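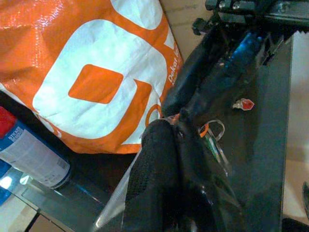
Orange and white shopping bag, with spray can.

Bristance Residents' Association
Minutes of the general meeting, 12/02/2018
Chair: Amparo Mosquera. Minutes: Valtteri Kauppinen.

1. Previous minutes
Approved after one correction. The June minutes said the hall roof was "repaired." Mr. Kauppinen asked that this read "looked at."

2. Parking on Garetti Street
The chair read out the letter from Gokport, who want to run a permit plan on the street. They promise 45 new spaces. Several members asked where these would go, as the street is the same width it has been since 1957. The Gokport drawing appears to get there by painting the existing spaces narrower. A member with a pickup said he doubted he could open his door in one.

The permit would cost $139 a year per household. Gokport says this is "in line with similar neighborhoods" but did not name any. The chair will write back and ask for two that we can call.

Gokport also says 400 people answered its survey and most were in favor. Those present were asked whether they had received the survey. One had, and she voted against. It was agreed not to treat the survey as the view of the street until we see who got it.

Motion to support the plan: not seconded.
Motion to ask for a six-month trial without fees: carried, with two against. Mr. Kauppinen wished it noted that he expects the trial to become permanent whatever it shows.

3. Hall heating
The Puma heater was serviced again. The bill was higher than the quote and the room was still cold at the back tonight. The service firm now recommends a new thermostat. It recommended the same thing last winter, and we bought one. The chair will ask what was wrong with that one before any more money is spent. Payment of the latest bill is held over.

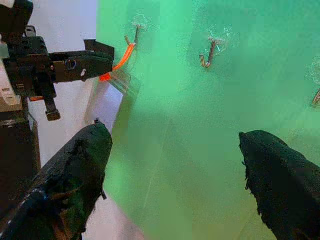 Orange strap at the hook, green wall.

4. Street lights
The city lists the two lamps by the bus stop as fixed. Members who walk that way say one is out and the other flickers. The chair will report them a third time and keep the reference number.

5. Spring fair
Last year's fair was described in the newsletter as a record success. Asked what the record was, the chair said she did not know, and that attendance had not been written down. Agreed to use a ticket roll this time, even though entry is free. The offer of a bouncy castle "at cost" was put off until someone sees the cost in writing.

6. Any other business
A request to buy a projector was turned down. The old one works if the cable is held.

Meeting closed at 9:10. Next date to be set once Gokport replies.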